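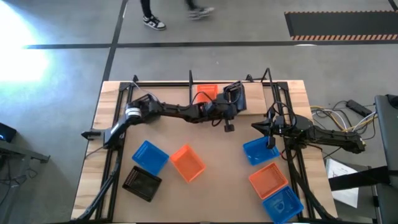 4. Setting out the baskets

4.1 Before you start

This section covers the small plastic mesh baskets used on the Clollen sorting table. It applies to the blue, orange and black baskets. The deep lidded bins in the Enari range are covered in section 6.

You will need:
A soft brush
A damp cloth and a dry cloth
Mild dish soap
Blank labels and a marker

Caution: Do not place baskets on the table while anything on it is moving. Switch off all powered equipment and wait until it has come to a full stop.

4.2 Cleaning the table and the raised board

1. Take every basket off the table and off the raised board along the far edge.
2. Brush the board first, then the table top. Work toward the front.
3. Wipe the table top with the damp cloth. Wring the cloth out well.
4. Dry both surfaces with the dry cloth, including the joint where the board meets the table.

Note: Plywood takes up water at the cut edges. Do not pour or spray liquid on the board.

4.3 Checking the baskets

1. Hold each basket up to a light and look through the mesh on all sides.
2. Run a gloved finger along the rim. Set aside any basket with a split rim or a broken strand.
3. Press down on two opposite corners. A basket that rocks on a flat surface can still be used for storage, but not for weighing.
4. Remove old labels. Glue left on the mesh will pick up lint and must be washed off with dish soap.

Note: Do not use solvent on the baskets. It can make the plastic brittle.

4.4 Assigning colors

Blue - parts that have been checked and can go back to stock.
Orange - parts that still have to be checked.
Black - scrap and parts with no number.

The colors are fixed for the Mevoddale site. If your site used the older Milošević color list, relabel the shelves before you bring the new baskets into use. Do not run both lists side by side.

4.5 Placing the baskets

1. Start with the baskets that go at the back. Only small baskets may stand on the raised board.
2. Place the remaining baskets on the table top with the open side up.
3. Leave a gap of at least 13 mm between rims. Baskets do not have to be square to the table edge or to each other.
4. Check that each basket stands on its full base. If one hangs over the front edge, move it back before filling.
5. Stick one label inside each basket that will be filled, on a side wall near the rim. Labels on the outside rub off when baskets are stacked.

Caution: Do not hang baskets from the frame or rest them on cables.

4.6 Filling

Fill to no more than 2 cm below the rim. Spread heavy parts over the base. Parts small enough to pass through the mesh go in a closed bag first - this includes all washers under size 49 in the parts list.

4.7 Putting the baskets away

1. Empty the black baskets first and record the contents on form 208.
2. Stack the empty baskets by color and size. Do not force a basket into one that is smaller.
3. Store the stacks away from direct sun and heaters.
4. Wipe down the table top as in 4.2.

Report damaged baskets to Edin Kadrić at the parts desk. Replacements are ordered once a month, and the list for December closes early.

Section last revised 2025-11-07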